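The Pirkstead Student Robotics Program invites applications for its autumn course in two-handed manipulation. The course is open to students in their second year or above, in any technical subject. Places are limited to 10, and 4 are held for applicants with no earlier laboratory work.

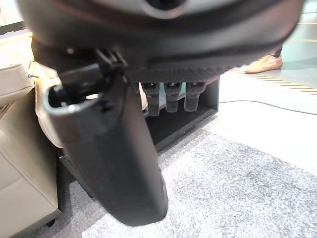 Participants work in the Staltness demonstration room under the supervision of Femke Van Acker. Every participant completes a floor safety briefing before the first session. The yellow-and-black tape on the floor and any cable lying across it are covered in that briefing, and closed shoes are required at all times.

## Course content

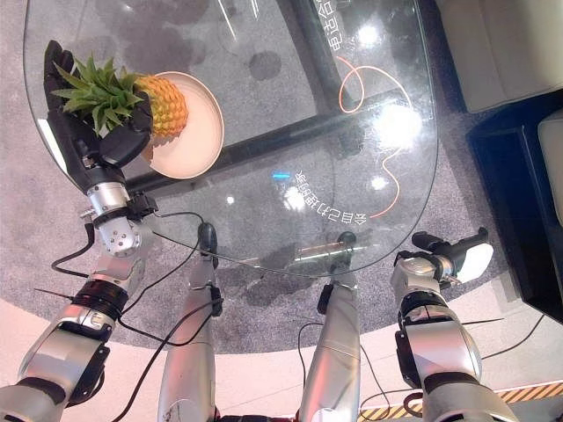 *Reading time: 4 minutes*

The set task is the handling of irregular produce. Teams program a grasp on a whole pineapple at a glass table, with one hand at the crown, and then plan the approach of the second arm. Written logs are submitted after each session.

## Assessment

Each team presents one two-handed lift and a short report to Bohumila Murín and Ngọc Lương.

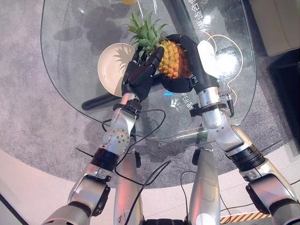
*Two-handed hold above the glass tabletop, Staltness.*

Reports are graded on method and record keeping – a failed lift that is well documented may still receive full marks.

## How to apply

Applicants should send a one-page letter and a current transcript to Tímea Magyar, Room 843, by the end of September. 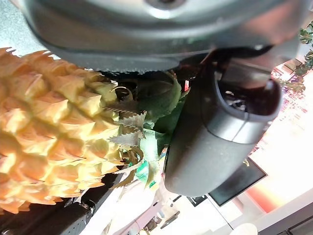

Letters should state which programming languages the applicant has used and whether evening sessions are possible. Sessions begin at 9 a.m. unless a team requests otherwise. Applicants will be notified in October.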